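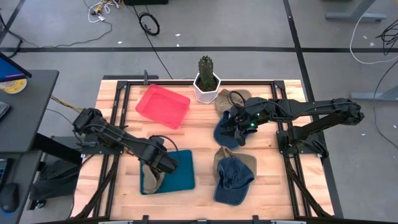 By the Home and Habits columnist, Golwood Courier
2025-04-11

There is a kind of household object that never gets a proper home, and for me the worst offender has always been the hat. Coats get hooks. Shoes get a rack, or at least a mat by the door. Spoons, of all things, get a molded tray with a slot for each size. Hats get the top of the refrigerator, the back of the kitchen chair, the newel post, and the rear window of the car, where they fade until you can't remember what color you bought.

I have come around, rather late in life, to the idea that hats deserve to be sorted, and that the way to do it is to bring every one of them to a table. Don't try it in the closet, where you will only shove them to the other side of the shelf. A plain wooden tabletop is best, with a tray to one side for whatever you like and a mat in the middle to work on. Leave the plant where it is. A cactus in a white pot has never hurt anyone who was paying attention, and it is good company.

Once they are all out, you learn what sort of hat person you are. I would have told you I liked variety. Then I found that I owned tan caps the way other people own pencils, one for every room, and that the navy cap I thought I'd lost in June had been inside a beach bag the whole time (along with a good deal of the beach). A faded denim-blue cap is another matter. I will defend a faded cap to anyone. It has reached the softness a new one only promises, and I would sooner give away my good umbrella.

The great argument in our house is over stacking. I grew up with stackers, who put one cap inside the next like paper cups, and it does save room. But a bucket-style hat at the bottom of a pile, with a ball cap sitting on top of it, is being asked to do the work of a shelf, and soft hats are not made for that. My own rule is caps with caps, brims all facing the same way, and anything floppy on top or off by itself. I also like to set a cap upside down while I decide about it, which lets me look at the sweatband, and the sweatband generally settles the question.

How many should a person keep? A neighbor of mine holds firmly to 3, and I admire her, but I have settled on six: two for the garden, two for errands, one for rain, and one for no reason at all. The rest went into a bag for the Vastudley thrift shop, apart from a tan one that I took back out again at the door and am wearing as I write.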